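Planning the Budget Before the Robot: A Talk with Hafiz Santoso

December 2024

When Hafiz Santoso started at Premell, he was asked to prepare a purchase list for the company's humanoid program. He came back after two weeks with a spreadsheet of 542 lines. The robot was one of them.

"My manager thought I had opened the wrong file," he told me. "He asked me, where is the robot? I said, line 12. Please continue to scroll."

Santoso is responsible for equipment planning, and he speaks of it with patience. In his opinion most first budgets fail on small items. A team compares the offers for the machine during many months, and then the power, the network, the desks and the spare cables are bought in one week, at whatever price the shop is asking.
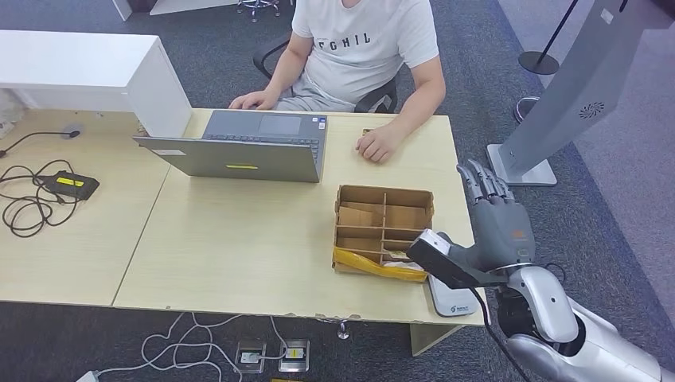

"A desk is cheap, so people forget it," he said. "But the person who operates the system will sit there all day. He needs a chair, a laptop, electricity close to him, and a place for the boxes that arrive. I give every work place its own page in the budget."

He asks each supplier for the same sheet: price, delivery time, price of the hand separately, and what is covered if a finger breaks. Lulley, the supplier he chose in May, returned it complete. Another candidate, Šimko, offered a lower price but left the hand as "to be discussed." Santoso does not accept this. A hand is the part which touches everything, he says, and it should be counted as a thing that wears.

He also keeps a separate line for the floor. Under it he writes marking tape, outlets, cable covers and the area where people should not walk during a test -- costs which look almost funny beside the main number. The tape is bought in quantity because it must be replaced often.
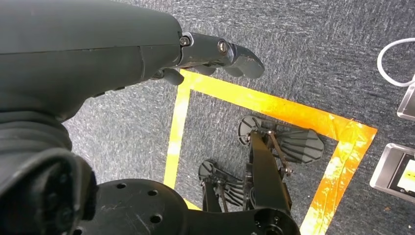 How much space should a company plan for one robot?

"Take the reach of the arms to every side, then add a path for a person to walk around it. After that, add the desk. If you rent the room before you make this drawing, you will probably rent it a second time."

The other subject he returns to is hours. The Nosurton software, which his team uses for scheduling, showed 99 hours of operator time in the first month of tests, and the original plan had none. Now he writes people into the budget in the same way as motors. Handing an object from a person to a robot sounds like a simple task, he said, but somebody has to stand there and repeat it, and this person has a salary.

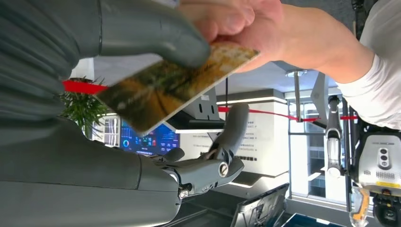
What He Would Buy Later

Santoso advises to delay the second robot. His team wanted to order it together with the first, for the discount, and he refused. "We did not know yet which hand we like," he said. He prefers to spend on spare parts and on training for the operators, and to look at the discount again after half a year of use.

He keeps his first spreadsheet, with all the wrong numbers in it, and sends it to colleagues who ask him for a template.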